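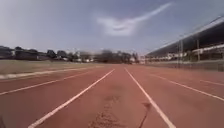 合成面层跑道直道裂纹的检查与修补

适用范围

本页适用于红色聚氨酯类合成面层跑道的直道段，针对行车道中部的纵向裂纹和面层磨损。弯道、助跑道及沙坑边缘的做法不同，见Hiva场地维护手册的另一章。基础沉降造成的整体错台不在本页范围内，应先做基础检测。

一、工具和材料

硬毛扫帚、低压水管、工业吸尘器
钢直尺（2米）、塞尺、粉笔
美工刀、角磨机（配金刚石切片）
双组分聚氨酯胶、配套底涂、红色橡胶颗粒
刮板、手持压辊、遮蔽胶带
白色跑道划线漆

胶与底涂须为同一体系。Krawczyk系列底涂不能与Temimton的单组分胶混用，两者固化速度不一致，接缝处容易起皮。

二、清洁与定位

1. 先干扫，再用低压水冲洗，顺跑道方向进行。面层积灰时细裂纹不易辨认，冲洗后待表面干透再检查。
2. 从起跑线一侧开始，沿道次中线步行检查，每条道往返各一次。清晨或傍晚光线低，裂纹的阴影较明显，中午容易漏检。
3. 用粉笔圈出破损范围，边界外扩至面层完好处。多条短裂纹连成纵向带状时按一处处理，不要逐条圈。
4. 把2米直尺横放在破损处，用塞尺测量下凹量并记录。
5. 用手指按压裂纹两侧。面层与基础之间有空鼓感的，按第四节处理；粘结良好的，按第三节处理。

三、表面裂纹（未脱层）

1. 用美工刀把裂纹开成V形槽，清除松动颗粒后吸尘。
2. 槽两侧贴遮蔽胶带。
3. 薄涂底涂，至不粘手。
4. 按产品说明的重量比称量双组分胶，先搅匀胶液，再加颗粒继续搅拌，直到颗粒全部裹胶。不要凭目测配比。
5. 填入槽内，略高于原面层，用刮板顺跑道方向收平，再用压辊压实。
6. 胶料初凝前撕去胶带。

四、脱层或成片磨损

1. 用角磨机沿粉笔线切成矩形，切口垂直，切至基础表面，不要切入沥青。矩形的长边与道线平行，短边最小取600毫米，过窄的补块容易从端部翘起。
2. 剥除旧面层，铲净残胶，吸尘。基础有油污或含水时不得施工。
3. 底面和四个侧壁都涂底涂，侧壁是最常漏涂的部位。
4. 分两层摊铺。第一层铺至面层厚度的三分之二，固化后再铺第二层。
5. 第二层用直尺沿两侧完好面层刮平，接缝处加压一遍。

五、道线与内侧边缘

切割范围碰到白色道线时，先在线两端完好处做标记，并量出该线到相邻道线的距离，写在记录表上。补块固化后按标记弹线，贴胶带，喷两遍薄漆。不要只凭旧线的残段延伸，直道较长，小角度偏差到远端会很明显。

内侧路缘与草地相接处须单独检查。干草屑和泥土堆在路缘边会阻碍排水，水滞留在面层边缘后渗入接缝。清理宽度以露出完整路缘为准。

六、颜色

旧面层褪色后偏暗，新补颗粒会显得较亮，属正常色差。需要统一外观时整条直道罩面，不做局部喷色，局部喷色会改变该处的摩擦系数。

七、开放使用

固化期间用围挡封闭受影响的道次及其相邻道。硬度达到产品说明的数值后方可开放，钉鞋训练再延后一天。低温或高湿天气固化时间延长，以硬度计读数为准。

八、记录

每处破损填一行：道次、距起跑线距离、破损类型、面积、下凹量、所用材料批号、施工人。编号在全场范围内连续，不按年度重新起算。Hanunstead场地目前的记录从726号续编，旧表保留备查。

复查安排在修补后首个冬季结束时，三月进行，重点看补块四角和接缝。接缝重新张开的，按第四节扩大范围重做，不要在原补块上再填胶。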